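Desk Table Gallery

A small table at Brikik, set up for reading and for charging whatever needs charging. The table is 63 inches long and stands in the back room next to the Dalsgaard shelves. We wanted one lamp, a place to plug in, and enough flat space left over for a book and a notebook. The gallery was put together in September. Click any picture for the larger size.
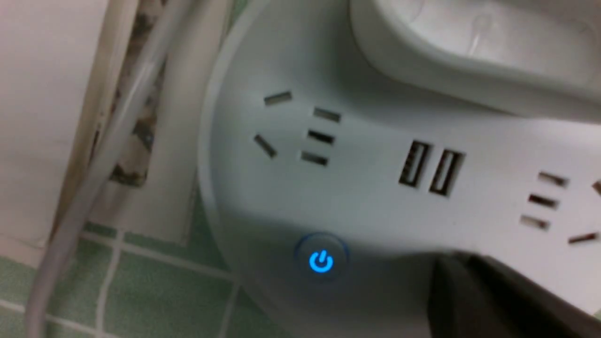
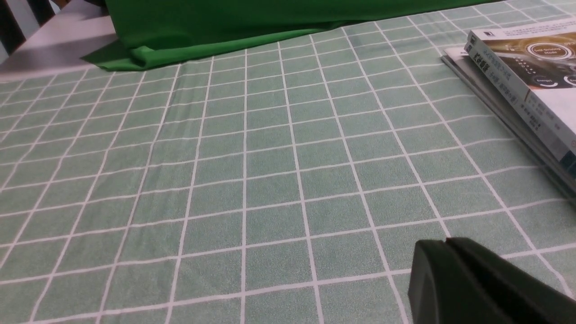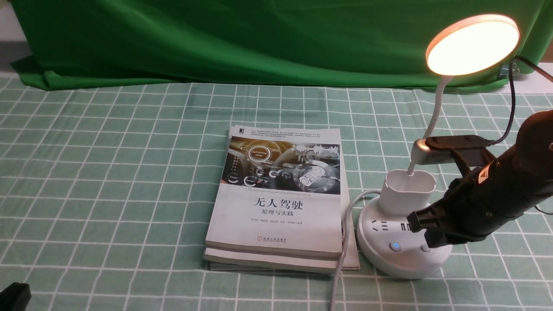
Desk table, back room. First picture: outlets and USB ports on the white power strip. Second: the checked tablecloth. Third: the lamp and the two books.

Notes on the items

Tablecloth. Sage green with a grid of thin white lines. It came from Grarix and was sold as a kitchen cloth. We bought the long size, so there is extra to fold under at the ends. It wrinkles if you lean on it. Ironing helps for a day or two, and after that we leave it alone. The squares are useful for lining things up.

Green cloth. This one is a brighter green and hangs behind the table, with the bottom edge resting on the tabletop. It is plain yardage from the Steltari remnant bin and is loosely draped. If you want the full depth of the table, push it back first.

Lamp. White, with a round head on a flexible neck. The base is also a power strip, with outlets and two USB ports around the side. We like having the plugs up on the table, where you can reach them without getting down on the floor. The light is on the warm side. For evening reading, bend the neck down so the head is just above the page. For writing, put the lamp on the side away from your writing hand.

Outlets. The slots are the Chinese type. Adapters for American plugs are in the top drawer of the Dalsgaard unit. Please put them back when you are done. The house limit for this table is up to 2,000 watts, so phones and laptops are fine. Plug heaters and kettles into the wall in the hall.

Books. Two paperbacks. The one on top is a Chinese title on self-driving cars, "无人驾驶", with the inside of a car on the cover. Both are from the loan shelf and can be taken home for 5 weeks. Write the title in the notebook by the door before you go.

The room is open until 9 in the evening. More galleries: Window Bench, Hall Shelves, Kitchen Corner.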